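Keep the Bottle, Lose the Guilt

I love a half-finished bottle of water. There, I said it! My sister-in-law Charmaine tips hers down the sink the moment she gets home and starts a fresh one in the morning, and I have been trying to talk her out of it for years.

A good plastic bottle is a wonderful bit of design. It weighs next to nothing, you can see exactly how much is left, and it stands up by itself on a desk, a windowsill or a kitchen table. Try that with the floppy pouch I bought on our hike at Drakcombe – 28 dollars, and it fell over every single time I set it down.

So give the bottle a spot at home. Ours is the small white cabinet, where I can grab one on the way out, and I've grown very fond of the different labels that come home with us. Pink is my favorite. I can't read a word of some of them and I like them all the more for it!
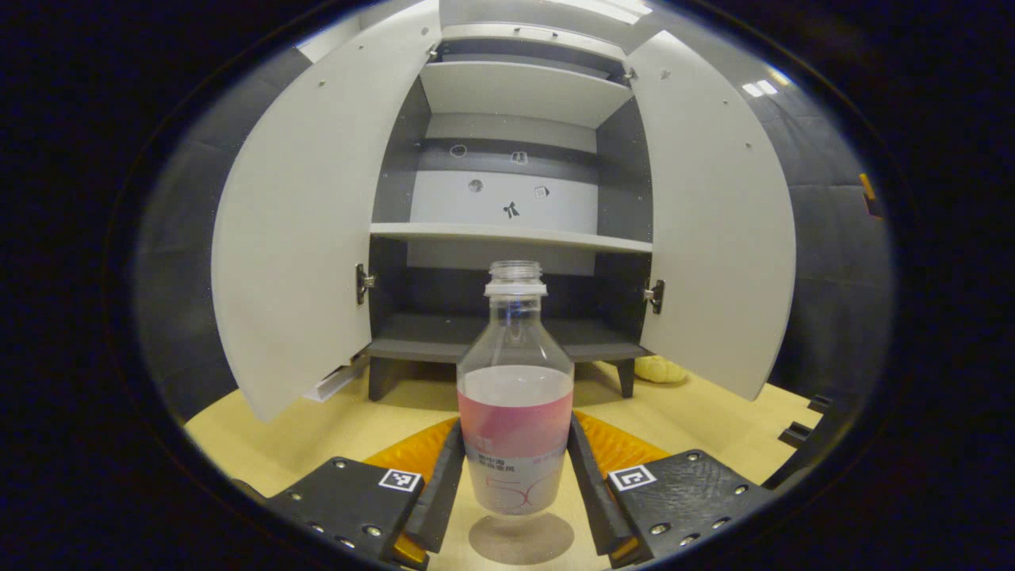 Whatever is left over goes to the plants. My basil gets the last few mouthfuls each evening, and it has never looked better (Riaan next door has asked for cuttings twice). The empty gets a rinse and becomes a watering bottle, or a funnel if you cut the top off – the ribbed neck gives you a great grip. Charmaine, I'm saving you one.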